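3.2 Gathering the folding demonstrations

The box task was the one we argued over longest when we drew up the list for Trosadcombe. Calum Rankin wanted something with cloth in it, and Ea Bjarnason wanted something that would hold its shape once let go, and a carton that has to be taken from flat sheet to closed box seemed to give each of them a fair part of what they were after. Cardboard bends where it has been creased before and springs back where it has not, and a learner that has only ever met rigid blocks has a good deal to find out about it. 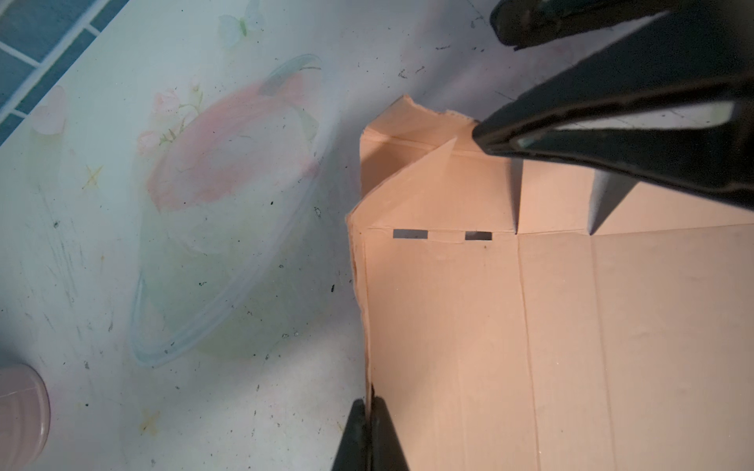

We wanted the operators to feel free in their choice of first grip, and so the written instructions (Appendix B) say only that the sheet must end up as a closed box on the table. Some people like to start from a long side, others from a flap, and Oduor Swai, who recorded more episodes than anyone, changed his habit halfway through July and was kind enough to tell us. Taking hold of the sheet at its left edge, where the board is slightly raised and the corrugated thickness shows as a thin strip, is the sort of opening we were glad to have in the set, as it asks for a fairly exact approach from the fingertip. Slots and creases, too, give the wrist view something to hold on to, and we kept cartons with ragged flaps in use for as long as they would still fold.

Each episode was driven by one person working both arms through a pair of leader handles, with the wrist and fixed views saved together with the joint positions. Operators worked in blocks of 70 minutes with a proper break between them – a rule we brought in after the first week, when the later episodes of a long afternoon had become noticeably hurried. We saved an episode whether or not the box came out well, and the operator marked the outcome straight away, while it was fresh in the mind. 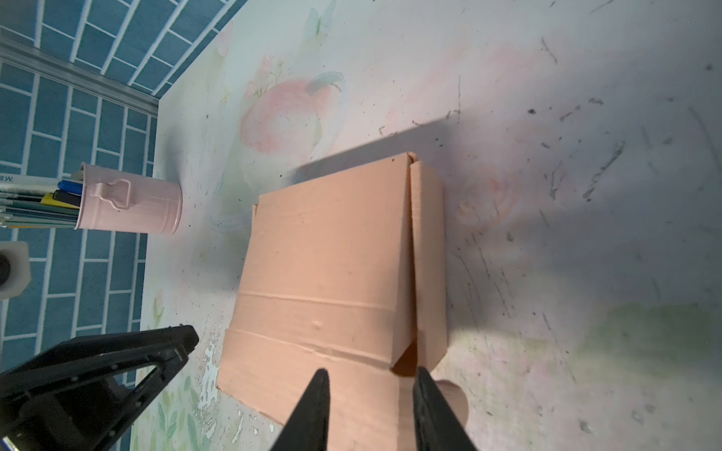
3.3 Labelling the stages

Every episode was then cut by hand into 5 stages: approach, first grip, raising the walls, tucking, and release. The cutting was done in Prondeck, our own small viewing tool, which plays all the views side by side and lets the labeller step through them at whatever pace suits. Belmiro Quintela and Pascual Bravo did the greater part of it between them, and to see how well they agreed we gave both of them the same 100 episodes without telling either which ones they shared. They were close on approach and release, and a good deal further apart on the boundary between raising and tucking, where a wall may be lifted, let go a little and lifted again before anything is tucked at all.
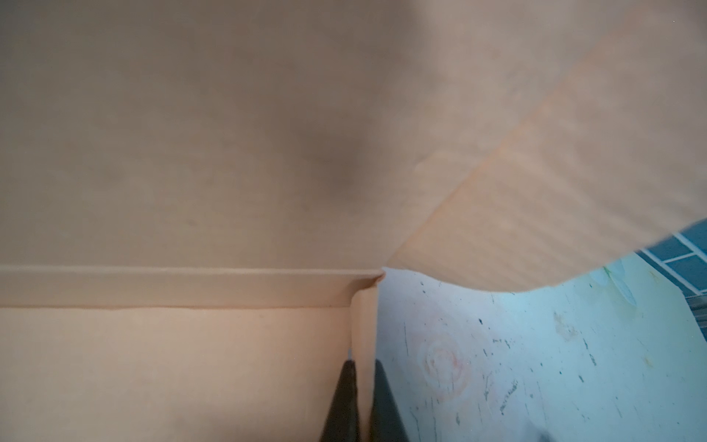
After talking it over we settled on the moment at which the last wall is let go before a flap is first pushed inwards, and both labellers went back through their share with that in mind. It was slow work, and we are grateful for the patience it took. Where the wrist view was too close to the board to be of any use, they were told to trust the fixed view, and where the two seemed to disagree they left a note for Ea Bjarnason to settle. The finished set holds 3384 episodes, of which around a tenth carry such a note. We have left the notes in the release, as other groups may well wish to draw the line elsewhere.

3.4 The workspace

All recording took place in a single enclosure, with an arm at each side of the front edge and the walls covered in a blue brick pattern. We chose a busy background on purpose. An earlier set, Luvico, had been gathered against plain grey boards, and the policies trained on it did poorly as soon as they were moved to a room with anything on the walls. The printed tabletop serves the same end, and we let it grow scuffed with use. Desk objects such as the pen holder and the calculator in Figure 4 were left standing about the table as distractors, and operators could shift them between episodes as they pleased, provided the carton could still be reached by both grippers.
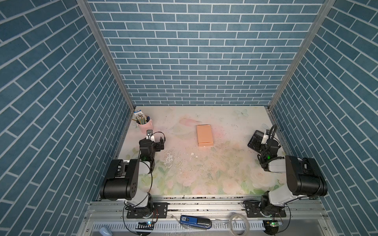 3.5 What was left out

We removed episodes in which a view had dropped out for longer than a second, and those in which the operator had stopped to ask a question part way through. Failed folds were kept. Calum Rankin made the case for this early on, and the results in Section 5 bear him out, for the policies trained with the failures included were much the better at trying again after a flap had slipped.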